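About us

Hi, I'm Siham, and with Neelam Tiwari I run Felline, a small firm that makes and sells one thing: the Piltaner, a hand-held gripper kit for people who want to teach robots everyday jobs. You hold it, you do the chore, and its camera records how it went (no robot needed on the day, which saves an awful lot of swearing).

We started in March with 2 kits on Neelam's kitchen table. Since then we've sent out 133, mostly to colleges and small workshops, and I still get a bit giddy every time one goes in the post!

In the box you get the gripper, the camera mount, a charger and a printed guide that Neelam has rewritten 6 times. We also do a recording service if you'd rather leave it to us – tell us the task and we'll come back with a price, usually the same week.

Kits can be hired by the month too, and if something snaps, send it back and we'll mend it. Drop us a line through the contact form, one of us will pick it up. 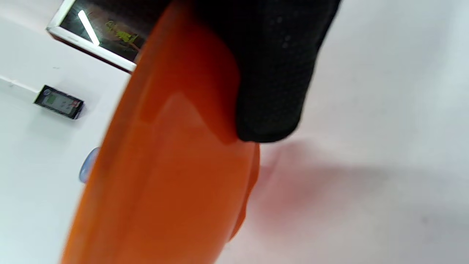
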